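Head camera tilt wrong in simulation after moving robot model to new kitchen layout

Posted in Home Builds / Simulation

Lamisi Akpalu
March 2, 2026

I'm building a two-armed robot in a shared workshop and testing the reach motions in simulation before I run them on the hardware. The model was fine on a flat test floor. In February I moved it into a room with a cabinet and a wooden table, and now the view from the head camera comes out rolled. The cabinet leans over steeply and the wall edges run diagonally. The robot's own shell also fills the bottom of the view.

The arms themselves seem to go where I send them. Joint angles in the log match the commanded values at every step. Physics runs at 2000 Hz and the camera at 16 Hz. The camera is attached to the head link with a fixed offset, and I set its orientation in Euler angles, copied from the CAD export. I haven't changed the offset since the flat floor test, but there was nothing on that floor to compare against.

Is this the camera offset, or did I import the room with the wrong up axis?

Eduard Matoušek

Check the up axis first. Some exporters write Y up and some write Z up. Rotate the room 90 degrees and try again.

Benjie Javier

A wrong up axis would give you a 90 degree error, and objects would slide off the table as soon as physics started. If yours stay put, gravity and the room agree and you can leave the import alone.

I would look at the Euler order. I had the same fault on my own build. The CAD program wrote intrinsic XYZ and the simulator read extrinsic XYZ. With rotation on only one axis the two give the same result, so you don't notice until the head has both pitch and yaw in it. Then part of the pitch turns into roll.

To test it:

Set all head joints to zero and save one view.
Set the camera offset to identity and save another.
Add the offset back one axis at a time, saving a view after each.

The axis where the horizon first tips is the one being read wrong. Once you find it, convert the offset to a quaternion and stop using Euler angles in the model file. Check whether your simulator wants w first or last. Mixing those up gives a different wrong view and will cost you another evening.

My view before the fix, with the left arm sent toward the small items by the tan panel and the other arm parked upright:
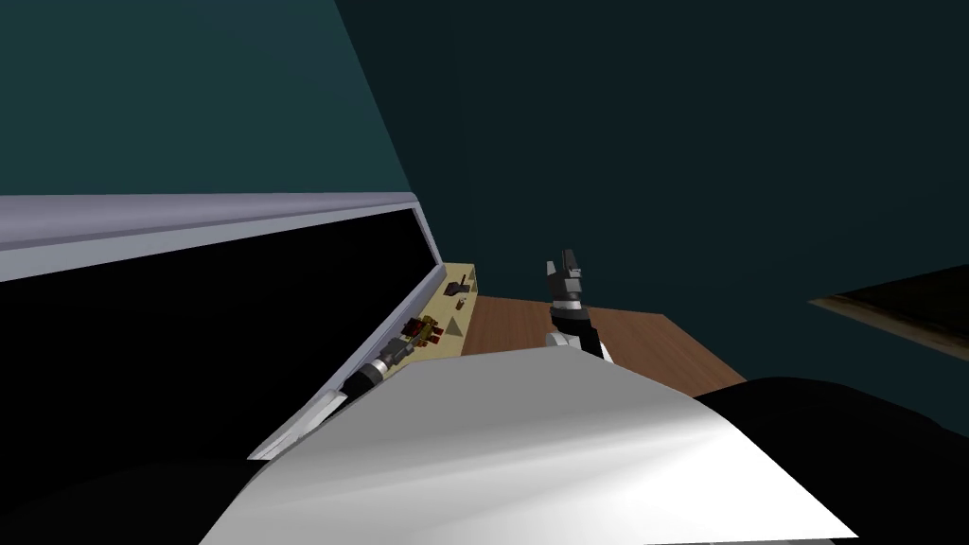 Head camera view with the old Euler offset. Table and cabinet both tilted.

The shell in the lower part is a separate matter. My camera origin was 3 cm too far back in the head. Moving it forward cleared part of it. The rest went away when I narrowed the field of view.

Emília Vaněk

Benjie's test is the right one. One addition: check whether the neck has a roll joint with a nonzero rest position. Mine had 2 degrees left over from an old calibration file, which the simulator loaded without a warning. It is too small to explain a steep lean, but it will still be there after you fix the offset. Print the full world transform of the camera link and compare it with the head link.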